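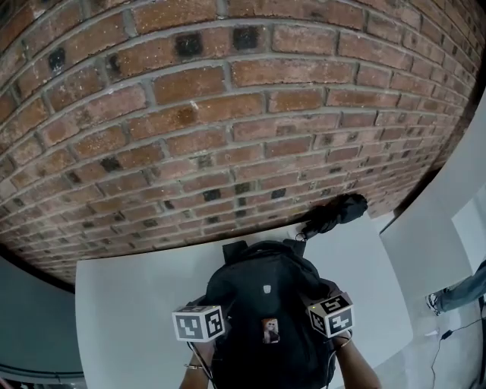
*Last changed: December*

Hi, I'm Fuad Berhe, and if you've landed on this page you probably got a quote from us and want to know who's behind it. Fair enough! I'd look too.

Idport is a small company in Florton. We make a kit called Rikine that records people doing things with their hands, and we sell it (or rent it, more on that further down) to people who want a robot arm to learn the same job. You put a marker cube on each hand, a camera goes on your head, and then you get on with whatever you were going to do. Fold the shirt, fill the box, pick up the backpack. The black and white patterns on the cubes let our software work out where each hand is and which way it's turned, and you end up with a file your robotics people can train on.

## How we got going

Krešimir Petkov and I used to work together at Zupan, a packing outfit that's still our oldest customer. Our job was getting an arm to put soft stuff into bags. We taught it by dragging it around with a joystick, which was slow and made both of us grumpy, and every time the bags changed we started over. One evening Krešimir printed some markers on office paper, glued them to a couple of cardboard boxes and strapped them to his gloves with hair ties. I filmed him packing bags until we ran out of bags. The tracking was terrible, but the motions were so much smoother than anything we'd gotten out of the joystick that we kept poking at it on weekends, and then on weeknights, and then we quit.

There are four of us now. Krešimir builds the hardware and I do the software and answer the phone, so if you call and hear typing, sorry, that's me.

## What you get

The standard Rikine kit has:

- 2 marker cubes with hand mounts (left and right, and please keep them that way around)
- a head strap with the camera on it
- cables, including a spare of the one that always goes missing
- a calibration card
- the recording software, for as many computers as you like

The hand mounts leave your fingers free, and I'm a bit proud of that. Our first mounts went over the palm and everybody wearing them picked things up like they had oven mitts on. That got into the data, and then it got into the robot. With the current ones you can work a zipper, grab a thin strap, or get hold of a carry handle the way you normally would. Rings are usually fine too, and so are slim bracelets. A chunky watch can bump the mount, so I'd take that off.

You'll notice the cable. I'd love to tell you there's no cable! We tried going fully wireless and kept losing chunks of recordings in buildings with busy Wi-Fi, so the cable came back. Run it up your sleeve if it bugs you.

## Bags, mostly

We get asked what Rikine is good at, and the answer is floppy things. Backpacks are our favorite test object. They sag, they roll over, the straps go everywhere, and a black one gives the software almost no edges to hold on to, so if the hands track well around a black backpack I feel pretty relaxed about your cardboard boxes. We lay things out on a big white board when we're testing, and I'd suggest you do the same for your first session. Nothing fancy, any flat pale surface will do.

The background can be as busy as you want, by the way. Brick, shelves, coworkers wandering past. The software looks for the cubes and ignores the rest of it.

## What it's not so good at

Hands that cross a lot. If one cube hides behind the other the tracking guesses for a moment, and if it stays hidden the software marks that stretch in yellow so you can cut it. Knitting was a disaster (I tried, my aunt was very patient). Reaching deep into a bag is the same kind of problem, and Krešimir is working on a longer mount that holds the cube farther up toward the wrist. I don't have a ship date for it and I'm not going to make one up.

It also won't tell you how hard somebody is squeezing. If your job depends on grip force you'll need a sensor from somebody else, and I'm happy to talk through which ones play nicely with our files.

## Renting, and having us do it for you

The rental kit is $437 a week, shipping included inside the lower 48. If you end up buying, we knock the first week off the price.

We can also come out and run the recording with you. I bring the kit, we pick one task, and we stay on it until we have 100 clean takes. For most jobs that's a long day with a proper lunch in it. You supply the people who really do the work, please! A manager who used to pack bags packs them differently from the person who did it this morning, and the robot will learn whatever you show it.

You own the recordings. We keep a copy only if you ask us to, usually for troubleshooting, and we delete it when you say so. Anybody who might wander into view should know the camera is running, and there's a sign you can print in the software under Help.

## Come see it

If you're anywhere near Florton, come by and try the thing on. Afternoons are best, after 2 if you can, when the light through the front windows has moved off the test area. Bring something awkward from your own shop floor. Somebody brought a beanbag chair last spring and we still bring it up at lunch.

Or just write to me using the contact form. Tell me what you want picked up, how big it is and what kind of arm you've got, and if Rikine's wrong for it I'll say so. Questions about mounts, odd glove sizes and repairs go straight to Krešimir, who answers faster than I do anyway.

Fuad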